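Search the forum: keyword, user, topic
Reading time: 4 minutes

Topic: Big brown table in a shared room -- oil, lacquer or just leave it?

orysia_z wrote:

Hello everybody. I am Orysia Zinchenko, I wrote here in March about the shelves in Gurkholm. Now I have a new question and it is about a table.

We are a small group and we rent one large room. In the middle we have a brown wooden table, and everyone uses it for everything. The surface is smooth and it shines quite a lot. I do not know what is on it. The previous tenant told me it was treated with Grellska hard oil, but my colleague Panasiuk is sure it is lacquer.

My problem is the light. The ceiling has fluorescent tubes, and after one hour of work at the table my eyes are tired from the reflection. I would like to make the surface more matt, without sanding it down to nothing. Is it possible?

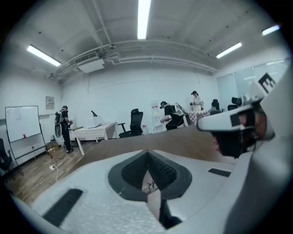 The room with the tubes on, 11 June 2023.

tobbe_k wrote:

If it shines, it is lacquer. Oil does not shine like this after some years of use. Put one drop of water on it in a corner and wait ten minutes. If the drop stays round and leaves no mark, you have lacquer.

mirela77 wrote:

I do not agree with tobbe_k. I have an oiled table at home and I polish it with a cloth two times in a year, and it shines very well. The water drop will also stay round on fresh oil. Better is to rub a hidden place, under the edge, with a little white spirit on a rag. If the rag becomes brown, it is probably oil or wax.

And I would first change the light and leave the table in peace. You can buy diffuser covers for the tubes. I paid 492 crowns for a set of 2 and it was enough for my sewing room. You have more tubes, so count before you order.

orysia_z wrote:

Thank you both. I will do the two tests, water and white spirit, and write the result.

About the covers: the ceiling belongs to the landlord, and he must say yes to everything, even to a nail. The table is ours. For this reason I started with the table.

I should also say how we use it. People sit close to the edge and keep both forearms on the top for a long time, and cables are pulled over it. Then there are the crumbs. I wipe, and the next day there is again a small patch.
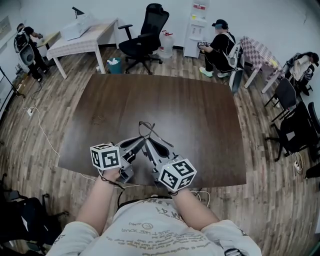

So whatever I put on the wood must be dry and hard by Monday morning, I cannot close the room for a week. It must also not be sticky under the arms when it is warm. Last summer I used a cheap wax on another table, and every sleeve had a mark.

tobbe_k wrote:

Then forget oil. Oil needs many days before it is really hard, whatever is written on the tin. Take a matt water-based lacquer, for example Flamis. Sand very lightly by hand with fine paper, only to take away the shine, clean well, and put two thin layers. Start on Friday evening. I did a counter this way.

mirela77 wrote:

And if it is oil under there, your lacquer will come off in pieces by Christmas. Please, orysia_z, do the test first. I am not against lacquer, I am against hurry.

Have you thought of a desk pad, or a big piece of felt? A dark felt takes the reflection away the same day, and it costs less than a tin.

tobbe_k wrote:

Felt and crumbs -- good luck.

hannu_b wrote:

One more thing from me. The floor. If you have laminate under the table, put paper down before you sand, and tape it. The fine dust goes in the joints between the planks, and then you wash it for weeks. Also take the loose cables up from the floor first, they collect the dust and somebody will step on them when carrying the tin.

orysia_z wrote:

Yes, it looks like wood but I think it is laminate. Thank you, I did not think about the joints.

I asked the price in two shops. The lacquer is 788 and a diffuser set is 486, so a little cheaper than mirela77 paid. I will write to the landlord anyway, perhaps he is in a good mood. In the meantime I turn off one tube and see if it helps.

mirela77 wrote:

Good plan. Write what the rag said!

Reader comments

petra_l: I have the same discussion at my work every winter. We bought a tablecloth.

guest: Is the felt possible to wash in the machine? She did not answer this.

oldjoiner: White spirit test is correct, but open a window.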